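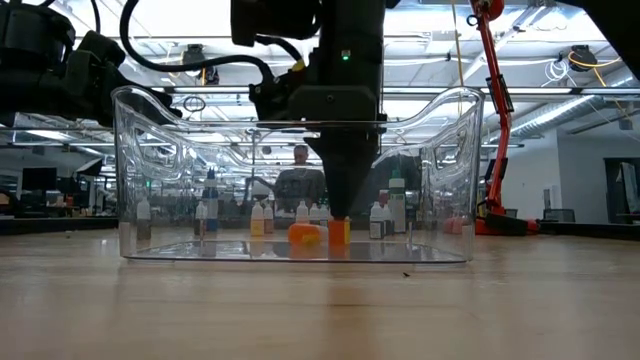
Nerys Pumphrey wrote under last night's post that clear bins only look good for a week and then you are staring at your own mess through the side. She says get solid ones and put a label on.

I had solid ones for years. I labeled them too. The labels said things like MISC and KITCHEN 2 and I opened every bin anyway.

So the clear ones are staying. This is a thread about how I sort the small stuff, the cups and bottles and little pieces that don't belong to a set. A few people asked after the last one.

First thing is the table. Empty a drawer onto the floor and you'll quit by lunch. Put the bin on a table where you can stand up straight and see down into it.

The orange cup went in standing up and the orange bottle is on its side. I don't have a rule about bottles. Tall ones lie down if the lid needs to close. If there's no lid, stand them up or lay them down, whatever you like.

The small yellow piece next to the cup is the sort of thing I mean by little pieces. In a dark bin it would be at the bottom until September.

Somebody asked about handles. Get the kind with a cutout molded into each end. Clip-on handles come off when the bin is full and you find out on the stairs.

Curved sides look nicer on a table but they waste space on a shelf. Two straight bins will sit tight against each other and two curved ones won't. If it's going in a closet, buy straight. If it's staying out where you use it, curved is fine and easier to wipe because there are fewer corners.

Wiping: warm water, a drop of dish soap, soft cloth. No scrub pads. I used a scrub pad on my first one and it has looked foggy ever since. It holds lightbulbs now.

Also wipe the table before you start. I never do and there's always a crumb or a speck of something on it, and once a bin is full you don't want to lift it to get at a crumb.

How I sort, since that was the question. Everything goes in one bin first. Don't try to make categories while you're emptying the drawer. You'll end up with one pile per object.

When the bin is covered on the bottom, stop. One layer. You should be able to see every piece without moving another piece. If you can't, start a second bin.

Then take things out by where they get used. Sink, stove, table, outside, don't know. Color doesn't come into it. I tried color for a while and had an orange bin with a cup and a dog leash in it.

"Don't know" gets its own bin with today's date on a piece of tape. Mine says 2018-07-23. Whatever is still in there when September is over goes to the donation shelf in Godton.

Reply to the person who said tape leaves a mark on clear plastic: masking tape does if you leave it on for months. Painter's tape doesn't, or mine hasn't. Put it on the short end below the handle so your fingers don't peel it.

Where I buy them. Orach in Clinthorpe has the big ones, back wall, past the paint. The website shows more sizes than the store does. Call first if you need a particular one. The item number for the big curved one is 1539 and they can look it up from that.

Khattak makes a thinner one that costs less. I have 2 of those. They're OK for bottles and cups and other light things. I put cans in one and the base bowed. I took the cans out and it went back, mostly.

Check the rim before you pay. Run a thumb along the whole edge. I've had one with a rough spot that caught my sleeve every time I reached in.

Bottles, more on that. Tighten the cap before you lay one down. I know. I still had to wash a whole bin last winter because of one bottle of vinegar.

Rinsed empties get a day upside down on the rack with the cap off before they go in a bin. If you close them up damp they smell when you open them again.

Small bottles that I use every week don't go in a bin at all. They stand in a row on a table or a shelf, one deep. As soon as there's a second row behind the first, the second row stops existing.

A question about how many bins. I have 9 and that's too many for this house. Seven get used. The other two are sitting inside each other in the hall.

Question about kids. Mine are grown. My sister has small ones and she uses the same bins on a low shelf. She says they put things back more often when they can see where the rest of it is. She also says more often is not very often.

Sunlight. Don't keep clear plastic in a south window. One of mine went yellow down one side and got brittle enough to crack when I picked it up. Any other wall is fine.

Nerys is back and says I haven't answered the part about staring at the mess. Fair. If the mess bothers you, turn the bin so the short end faces out. You see less of it. Or put it behind a cabinet door, where it's still easier to find things than in a solid one.

She also says her solid bins were bought in the nineties and have outlasted two kitchens. I believe that. The old ones were thicker.

Weight. I don't fill the big one past what I can carry with my elbows bent. For bottles with something in them that's a lot less than full. Split it between two and make two trips.

Lids. I don't use them for anything I touch more than once a month. The lid ends up behind the couch. For the closet, yes, use a lid, you'll get dust otherwise.

Total spent on bins over the years is some 200 dollars, counting the foggy one and the cracked one. I'd have spent less if I'd measured the shelves first. Measure the shelf at the back as well as the front. Mine is narrower at the back and I returned a bin over it.

Next is the drawer under the oven, which has pan lids in it and no pans that fit them. Probably the weekend. I'll put it in a new thread because this one is getting long.

Last one for tonight: yes, the big one fits in a regular sink for washing, but only at a slant. Do one end, turn it, do the other.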